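Forum durchsuchen Suchbegriff eingeben Suchen Erweiterte Suche

Spielküche und Kaufladen: Was kommt bei euch auf den Tisch?
Zuletzt aktualisiert: 2021-06-23
Thema erstellt im Februar von kochloeffel_9

kochloeffel_9
Spielessen mit echtem Geschirr mischen?

Hallo zusammen,
ich muss das jetzt mal loswerden, weil ich gerade so viel Freude daran habe! Wir haben die kleine Spielküche im Wohnzimmer endlich aufgelöst (das Ding stand nur noch im Weg, die Türchen hingen schief) und spielen seitdem einfach an einem ganz normalen Tisch. Tablett hin, Becher hin, Schüssel, das Gemüse drumherum, fertig. Und plötzlich wird wieder gekocht, und zwar stundenlang.
Jetzt meine Frage: Mischt ihr Spiellebensmittel mit echten Sachen aus der Küchenschublade? Ich habe einen normalen Löffel aus Metall dazugelegt und der ist der Renner. Meine Schwiegermutter findet das furchtbar, sie meint, Spielzeug sei Spielzeug und Besteck sei Besteck.

moehrengruen
AW: Spielessen mit echtem Geschirr mischen?

Bei uns auch, unbedingt! Ein Metalllöffel klingt in der Schüssel ganz anders, und er hat Gewicht. Wir hatten vorher das Kochset von Hanetti mit den winzigen Löffelchen, die waren so leicht, dass man beim Rühren gar nichts gemerkt hat. Liegen jetzt alle im Puppenhaus.

Flohmarktfuchs
AW: Spielessen mit echtem Geschirr mischen?

Löffel ja, bei allem anderen wäre ich vorsichtig. Meine Tochter hat sich mal den Sparschäler geschnappt und die Spielgurke geschält. Die Gurke sieht aus wie nach einem Unfall, der Daumen ging zum Glück gut aus. Bei uns bleibt alles mit Klinge in der Schublade, auch wenn ich danebensitze.

kochloeffel_9
AW: Spielessen mit echtem Geschirr mischen?

Arme Gurke :-) Ja, bei Klingen bin ich ganz bei dir. Mir geht es um Löffel, Schüsseln, Siebe, vielleicht mal den Schneebesen.

Teeküche_Nord
AW: Spielessen mit echtem Geschirr mischen?

Ich halte mal dagegen. Wenn echte und unechte Sachen durcheinanderliegen, landet irgendwann das eine beim anderen. Wir hatten eine Spieltraube in der Obstschale und der Besuch hat herzhaft zugegriffen. Außerdem finde ich es schön, wenn die Spielküche ihr eigenes Geschirr hat. Wir haben das von Nutano, alles im selben Ton, und das sieht abends im Regal einfach ordentlich aus.

moehrengruen
AW: Spielessen mit echtem Geschirr mischen?

Für wen muss es abends ordentlich aussehen? Meine Kinder wollen bunt. Bei uns passt kein Teil zum anderen, und gerade dann erfinden sie die besten Gerichte. Gestern gab es Karottensuppe mit Weintrauben. Hat »köstlich« geschmeckt.

Teeküche_Nord
AW: Spielessen mit echtem Geschirr mischen?

Für mich muss es ordentlich aussehen, ich wohne da ja auch ;-) Bunt ist völlig in Ordnung, nur bitte mit System.

Flohmarktfuchs
AW: Spielessen mit echtem Geschirr mischen?

System ist ein gutes Stichwort. Wie bewahrt ihr das Zeug auf? Wir haben eine tiefe Kiste, und alles Kleine sinkt nach unten. Ich habe überlegt, die Stapelboxen von Flilent zu nehmen, aber dann sieht man nicht, was drin ist, und es wird wieder alles ausgekippt.

kochloeffel_9
AW: Spielessen mit echtem Geschirr mischen?

Flach! Seit wir mit Tabletts arbeiten, ist bei uns Ruhe. Ein Tablett mit niedrigem Rand gehört zum Spiel dazu, es ist Arbeitsfläche, Ofenblech, Servierplatte und am Ende Aufräumplatz. Alles drauf, ab ins Regal. Ich habe zwei davon und würde sofort noch mehr nehmen. Die Farbe ist übrigens wichtiger, als ich dachte: Auf Grün leuchten die Karotten richtig, das mögen die Kinder sehr.

Teeküche_Nord
AW: Spielessen mit echtem Geschirr mischen?

Gut, das mit den Tabletts überzeugt mich. Beim Löffel bleibe ich stur. Zeig doch mal, wie das bei dir auf dem Tisch aussieht, ich kann mir die Farben zusammen schlecht vorstellen.

kochloeffel_9
AW: Spielessen mit echtem Geschirr mischen?

Gerne! Das grüne Tablett und der blaue Becher sind auf beiden Bildern, den Löffel seht ihr auf dem ersten im Tablett. Die lila Schüssel steht da links unten, mit den Trauben gleich daneben.
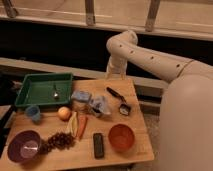
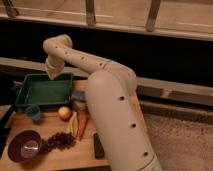
moehrengruen
AW: Pfirsich oder Zwiebel?

Oh, die Trauben sind ja toll, so schön dunkel! Und der helle Holztisch macht sich gut dazu. Aber was ist das runde Orangefarbene? Ich sage Pfirsich.

Flohmarktfuchs
AW: Pfirsich oder Zwiebel?

Zwiebel, ganz klar. Neben der Karotte kann das nur eine Zwiebel sein, da fehlt bloß noch der Sellerie. Bei dem langen hellgrünen Ding schwanke ich zwischen Gurke und Lauch, für die Suppe nehme ich Lauch.

Teeküche_Nord
AW: Pfirsich oder Zwiebel?

Kleiner Apfel? Ich gebe zu, die Farben gefallen mir besser als gedacht. Lila Schüssel und grünes Tablett hätte ich nie zusammen gekauft. Den Löffel würde ich trotzdem zurück in die Schublade legen.

kochloeffel_9
AW: Pfirsich oder Zwiebel?

Bei uns wechselt das täglich, mal ist es Obst, mal Gemüse, und einmal war es ein Knödel! Der Löffel bleibt :-) Falls jemand noch eine einzelne Aubergine vom Xavier-Marktstand übrig hat, bitte melden, ich suche schon ewig danach und tausche gegen zwei Tomaten und einen Brokkoli.

Flohmarktfuchs
AW: Pfirsich oder Zwiebel?

Aubergine habe ich! Schicke dir heute Abend eine Nachricht. Den Brokkoli nehme ich, Tomaten haben wir genug.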